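Flemer talk, speaker notes, Rocío Cisternas, June 3, 2025

Slide 4. Task definition
One task per episode: the cabinet doors. Start condition and end condition are written down before recording. The operator works by hand with the gripper tool, so there is no teleoperation lag to correct for later. 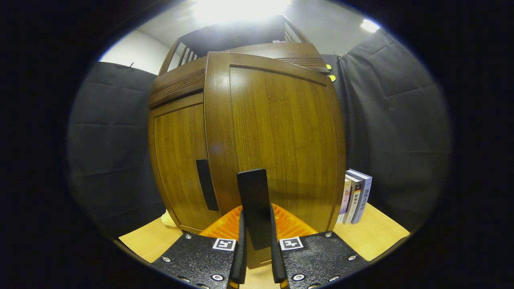
Slide 5. Volume
1343 episodes recorded in April, 41 rejected. Main causes: marker lost for more than 5 frames, or finger width not recovered. Mention that the target is 3000 before we retrain Bravness. Don't quote success rates yet.

Slide 6. Varying the start state
Early Urrutia sets had both doors closed in every episode. The policy then pulled at doors that were already open. We now log door state per side and balance it across operators.
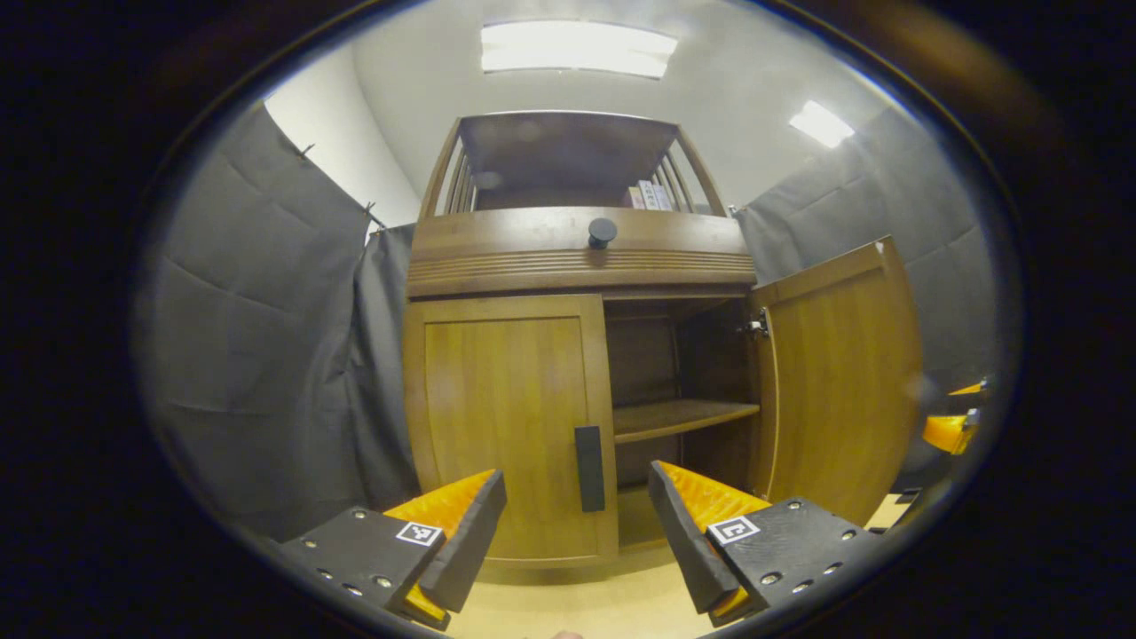

Fig. 2. Left door closed, right door open, one shelf inside.

Slide 7. Labels
Episode boundaries are set by hand. Contact is estimated from finger width, then checked by a second person. Pause for questions on the wide lens. If short on time, skip to slide 9 (Firance export format).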